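Home Workout Space and Equipment Checklist, With Comments

Filled in 12th June by Lærke Hviid

I have read a lot of fitness safety lists and most of them are written by people who want to sell you a mat. My own is for a spare room or a garage corner used for weights, a little jumping and some stretching. Go through it before you start a new program, then again in December when everyone drags the old gear back out. Mark each line OK, FIX or THROW OUT. My own marks are shown, with remarks.

FLOOR AND SPACE

1. Floor is level and doesn't flex when you hop on it.
Mark: OK
Comment: I hopped. The lamp in the hallway rattled but it always has.

2. You can swing both arms in a full circle without touching anything.
Mark: FIX
Comment: Left hand meets the bookcase. The Flerkeo program says you can train "in the space of a bath towel." Try a side lunge on a bath towel and tell me how it goes.

3. Mats lie flat, with no curled corners.
Mark: FIX
Comment: One corner curls. Weighing it down overnight is the advice you see everywhere, and I've done it for two weeks with no change that I can see.

4. Ceiling clears your hands when you press overhead on your toes.
Mark: OK
Comment: Check this in your shoes. Thick soles matter more than you'd think under a low beam.

5. Small items are off the floor and put away.
Mark: OK
Comment: Bands, grips, chalk, tape. I don't care what you put them in as long as you can't step on it.

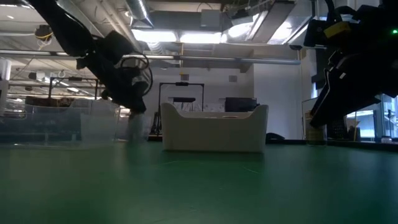
Chalk is the exception. Keep it closed and away from the mats, or you'll be slipping on a fine layer of it by the weekend. I've also stopped using the liquid kind. It was supposed to make less mess and what I got was white door handles.

WEIGHTS

6. Dumbbell heads don't turn or click when you twist them by hand.
Mark: FIX
Comment: One of the Kragh pair clicks. The leaflet calls it "normal settling." I call it a loose head above my face, so it's for rows only until I've had it apart.

7. Collars grip the bar when you tip it.
Mark: OK
Comment: Tip it over a mat, a few inches up. Do both ends.

8. Bench is rated for you plus what you lift.
Mark: OK
Comment: Add the two numbers together. The Birketti bench says 400 pounds on the box and 300 on the sticker under the seat. I wrote to ask which was right and got a discount code. I'm going by the sticker.

9. Bench bolts are tight.
Mark: FIX
Comment: A quarter turn on two of them. I did this same job in the spring.

BANDS AND ROPES

10. No nicks, white lines or sticky patches when the band is stretched a little.
Mark: THROW OUT
Comment: 3 bands gone. Look near the handles first. People online will tell you a band lasts for years if you dust it with talcum powder, and maybe theirs do.

11. Door anchor sits on the side where the door closes toward it.
Mark: OK
Comment: Lock the door too. Anyone else in the house can open it while you're leaning back with your full weight.

12. Jump rope handles turn freely and the cord isn't worn through at the ends.
Mark: OK

YOU

13. You can warm up for the full time without looking at your watch.
Mark: FIX
Comment: I skip it when I'm late. My knee knows.

14. You have a doctor's view on any chest pain, dizziness or old injury.
Mark: OK
Comment: A quiz in an app doesn't count. The Etura app asked me five questions, one of them about my favorite season, and cleared me for "all intensities."

15. Water within reach, cap on.
Mark: OK

16. Food at a sensible distance from training.
Mark: OK
Comment: I leave a good gap after dinner. A banana or some plain oats in the morning suits me fine.
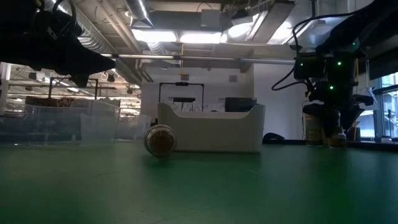 As for powders and pre-workout mixes, I don't have a line for them and don't plan to add one. Read the label for caffeine, add it to your coffee, and see whether you still like the total. If the label says "proprietary blend" and gives no amounts, I leave it in the store.

17. Phone is charged and within reach if you train alone.
Mark: OK
Comment: Within reach from the floor, that is. Mine used to live on top of the bookcase.

18. You know how to get out from under a failed bench press.
Mark: FIX
Comment: I know the theory – roll it down toward the hips, sit up – and have only practiced it with an empty bar. Until that changes I use dumbbells and drop them to the sides.

OPEN ITEMS

Move the bookcase or turn the mats the other way.
Take the Kragh dumbbell apart and look at the pin.
New bands, medium and heavy. Plain ones.
Bench bolts again in a month. If they're loose a third time the bench goes back, whatever the sticker says.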